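From: Spyros Nikolaidis
To: zostisstead-users
Date: 2021-11-27
Subject: Re: [zostisstead-users] Moving off Terano before the price change

Rozália Procházka wrote:

> We're a design and print shop, 138 accounts, and everything
> we have ever said to each other is in Terano. The new pricing
> starts in March and the boss has asked me to "look into
> alternatives," by which he means find something free that looks
> exactly the same.
>
> Has anyone on the list moved a whole team from Terano to
> Zostisstead? I have three worries:
>
> 1. History. People here use search the way other people use
> memory. If the old messages don't come over, I will hear about it.
>
> 2. Guests. We have a lot of outside clients sitting in single
> channels and I don't want them to suddenly see the rest.
>
> 3. Notifications. Half the office has them off and the other half
> complains that the first half never answers.
>
> Any war stories welcome. Gory ones too.
>
> Rozália

Hi Rozália,

We did this last year at Gunoncombe, and I still have most of my hair, so let me take your three in order.

> 1. History.

It comes over, mostly. The Terano export gives you one big archive with a folder per channel, and the Zostisstead importer reads it without much fuss. What it doesn't tell you is that private channels are left out unless the export is started by the workspace owner. An admin isn't enough. I was an admin. I ran the whole import over a weekend, went home pleased with myself, and on Monday learned that the accounting people had lost four years of conversation. They took it very calmly, which worried me more than shouting would have.

So find out who your owner is. Ours was a man who had left the company and was living on a boat. He was perfectly nice about it but it took him a week to find his password.

Attachments are a separate matter. The export contains links to the files and not the files themselves, and the links stop working once the Terano subscription lapses. There's a script by Hubáček that goes through the archive and pulls everything down first. It's on the contrib page, it's ugly, and it works. Run it on a machine you don't need for anything else that day. Ours stopped at file 3,000 every time until I found the limit setting near the top, which has a comment next to it saying "should be plenty."

Emoji reactions don't survive. You'd be surprised how many decisions in our office turned out to have been recorded only as a thumbs up. I'd ask around before you switch, and get anything that matters written down in actual words.

> 2. Guests.

This is the part I'd spend the most time on. Zostisstead doesn't have single-channel guests in the Terano sense. It has roles, and a role can be limited to a channel, but the importer turns every guest into a regular member. It does this silently. We had 195 people in the system after the import and I'd guess a good number of them could have read our thread about which clients pay late, had they logged in before I noticed.

What you want is to import with invitations switched off (the setting is called "hold activation," under Import, Advanced, at the very bottom of the page). Then go through the guest list by hand, give each one the restricted role, and only then let the invitations go out. There's a bulk edit, but it doesn't remember your filter when you go to the next page. Ask me how I found that out. Or don't.

Also test it. Make yourself a fake client account and log in as that. Ours was called Gary. Gary is still in the system, and last month he was invited to the holiday lunch.

> 3. Notifications.

No software will help you here. What we did was set the default to mentions only, then tell everyone that the default was now mentions only, then tell them again. The people who want to be pinged for everything can turn it up themselves, and they will, within minutes. Do turn off the email digest on the server side, though. It's on for all imported accounts, and it cheerfully treats the entire imported history as unread. Some of our digests ran to more pages than my wedding album.

Two smaller things. The channel icons get squashed in the move, so whoever cares about those should keep the originals. And run both systems side by side for a short time only. We allowed 7 days and it was still too long, with people answering in one place what had been asked in the other. By the Thursday I made Terano read-only and the grumbling was over by lunch.

I put up a scratch workspace for the list a while ago with a few dummy channels, if you want to poke at the roles without breaking anything of your own.
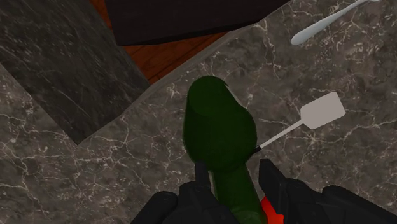 Test render, green bottle shape in gripper

Click through and you get the full size, and the caption stays attached to the file after an import, which it didn't in the previous version. Credit where due.

On price, I can't tell you much that would be useful. We host it ourselves on a box that was already in the closet, so the bill is my time, and my time has apparently been valued at zero. If you don't have a closet, the hosted plan is fine from what people here say, but ask them about backups before you sign. I'd want to know how to get a backup out as well as how they put one in.

If you get stuck on the owner export, write back to the list and not just to me. I'm away part of next week, and a couple of people here have done it more recently than I have.

Spyros

--
To unsubscribe from zostisstead-users, send a blank message with "unsubscribe" in the subject line. Please do not send it to the whole list.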